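Home Forums Recipes Members Search
Filed under: Behind the Bar > Syrups, Cordials and Infusions

Sour cherry cordial goes cloudy when I add lime
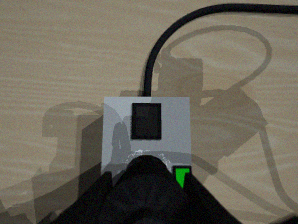

Brândușa wrote:
Did you strain it while it was still warm? My cordial always does this when I hurry. The pectin stays in the syrup and you see it only later, when the acid comes in.

valter_m wrote:
Sorry, I posted before I finished writing. I make sour cherry cordial from frozen fruit, equal weights of juice and sugar, and I keep it in the fridge in a 751 ml bottle (an old odd one from my aunt, I like the shape). By itself the cordial is clear and dark red. When I shake it with gin and lime juice, the drink becomes dull, like there is dust in it. The taste is good. I would like it to look good also, I want to serve it at a dinner in February.

And yes, Brândușa, I strained it warm, through a metal sieve only.

olteanu_bar wrote:
Then you have two different things mixed together. Lime juice is cloudy. Anything you shake with lime juice will be cloudy, and it does not matter how clear your cordial was before. Shake water with lime and sugar and look at it. I don't see a problem here.

Brândușa wrote:
Marius, he says "like dust". A normal sour is cloudy in an even way. Dust is small pieces, and small pieces come from the fruit. I had exactly this with quince.

olteanu_bar wrote:
Quince is full of pectin. Sour cherry has much less of it.

Brândușa wrote:
Less is not zero. And he cooked it, I suppose? Valter, how long do you boil?

valter_m wrote:
I simmer the fruit for 6 minutes, then I press it with a spoon. Maybe I press too much.

sanziana.m wrote:
Pressing is the mistake in my opinion. I used to do it because I did not want to lose any juice, and the syrup was always a bit thick and dirty. Now I put the fruit in a cloth over a bowl and leave it in the fridge until morning. I lose maybe a small glass of juice but it comes through very clean. What stays in the cloth I put in yogurt.

Also you can skip the heat completely. Cover the frozen cherries with the sugar, let them melt together, stir when you remember. The flavor is fresher. It does not keep so long, I finish mine in 5 days.

olteanu_bar wrote:
I don't agree with the cold method for sour cherry. You lose the almond note, which for me is the whole reason to use this fruit. With heat the cordial has more body, and next to gin you need body.

sanziana.m wrote:
The almond note you can get from 2 drops of almond extract. Or use a bar spoon of maraschino in the drink.

olteanu_bar wrote:
Extract tastes like cake to me. We will not agree on this :)

Aurelia B. wrote:
Has anybody tried citric acid in place of the lime? At Sorkura, where I worked for two summers, we had a cherry gimlet on the menu and there was no fresh citrus in it at all. The acid went into the cordial, then we stirred it with gin and it came out clear like a ruby. You must stir, not shake - shaking puts air in it and then you wait for the bubbles to go away. Start with a very small pinch of acid and taste, because it is easy to ruin the whole bottle.

Brândușa wrote:
I like this idea for the dinner. But it is a different drink, he should know that. Without lime it is more sweet and round, and a little flat if you use a soft gin.

valter_m wrote:
Thank you all. I made a new batch with the cloth and did not press anything. Same heat as before, because I also like the almond note. With lime it is still cloudy, so Marius was right about this part, but the dust is gone, so Brândușa was right too.

Next I try the citric acid with half of the bottle. Aurelia, did you add it when the cordial was warm or cold?

Aurelia B. wrote:
Warm, just after the sugar is melted. It dissolves better. And taste again when it is cold, it will seem more sour.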